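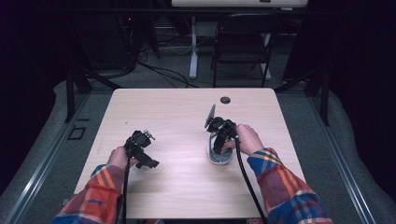
How do you teach a robot to pick something up?

4 min read

By Nayeli Chávez
Oct 22, 2021

Think about tying your shoelaces. Did you learn from a book? Probably not. Someone sat next to you and did it slowly. Then you had a go. Then a hundred more goes, most of them a mess.

Robots can learn a bit like that too. Lots of people who work with robots don't tell them every tiny move any more. They show them. Over and over and over.

First, the old way

For years, if you wanted a robot arm to move a cup you had to type out every step. Go left this far. Go down this far. Close. Go up. Fine if the cup is always in the same spot. Move the cup one hand's width over and the robot grabs thin air. Silly robot! Well, no, it did just what it was told.

Showing by hand

So people tried something else. A gripper is the robot's version of a hand. Often it's two stiff fingers that open and close. Now take the gripper off the robot and hold it yourself, one in each hand if you like. You do the job with the grippers and not with your own fingers. Pick up, move over, let go.

While you work, a small camera on the gripper can record what's going on. A computer saves the pictures and keeps track of how the gripper moved. One go at a job, start to finish, is called a demonstration. Demo for short.

Try it at home with two wooden spoons. Pick up a sock. Now fold it. Hard, isnt it? You have no fingertips to feel with, and that's what it is like for the robot as well.

Showing from far away

There is another way, called teleoperation. Big word. "Tele" means far off, like in television. You sit at the controls and the robot copies you. Move your arm left, the robot's arm goes left. It could be in the same room or in another town.

Good thing about this: the robot does the job with its own body, so you find out straight away if it can't reach. Bad thing: it's slow, and it takes a lot of practice before you stop knocking stuff over.

What the robot gets to see

A camera on a gripper gets a very odd view of the world. No faces, not much of the room. Mostly its own fingers and whatever they are pointing at.
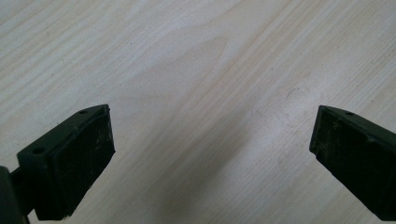
A gripper's-eye view: two dark fingers wide apart, and the wooden table between them.

From pictures like these the computer has to work out what matters. Is the wood grain important? No. Is the gap between the fingers important? Yes, very. But the computer doesn't know that at first. It has to see lots of demos with different things, different tables, different light, before it starts to get it.

How many is lots?

Depends on the job. At the Groston workshop they did one project called Brundik, all about picking up and putting down small things. It took 2,246 demos. Some days one person did 36 before lunch and then needed to rest there hands. Each one lasted roughly 22 seconds. Quick, but try doing it all day.

And some get thrown out. You sneeze, you drop it, you forget which bit comes next. Some mistakes are worth keeping though. If you drop a thing and pick it up again, the robot can learn how to fix a slip.

Then what?

The computer goes through all the demos and looks for patterns. When the picture looks like this, the hand moves like that. This part is called training and it can take hours or days. After that the gripper goes on a real arm and everyone stands back to watch.

The first try is often rubbish. It might stop halfway or close too soon. So, back to the table, more demos.

Words to know

Gripper: a robot's hand.
Demonstration: one go at a job, shown to the robot.
Teleoperation: driving a robot from a distance.
Training: when the computer learns from the demos.

Have a go

Get a friend to be the robot. They can only copy, no guessing! Show them how to put a pencil in a cup. Then move the cup and see what they do. How many times did you have to show them before they got it right? Write it down and tell us, we'll print the best ones in November.

16 comments
22 shares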